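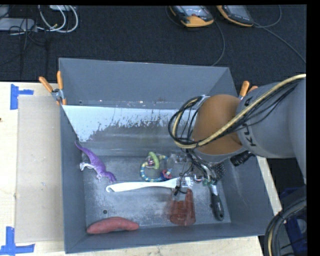
Urho Savolainen wrote to us in January that a written rule is no use until the person at the bench can recite it. We kept his line in our handbook.

## About Corance

Corance writes and checks working rules for robot picking cells. Lempi Hakala started the firm in Dunleavy, and we are now a staff of 8.

- Speed near people is capped at 300 mm per second.
- Changes to a cell need 2 signatures.
- Every stop is logged.

Our rules were last revised in March 2018.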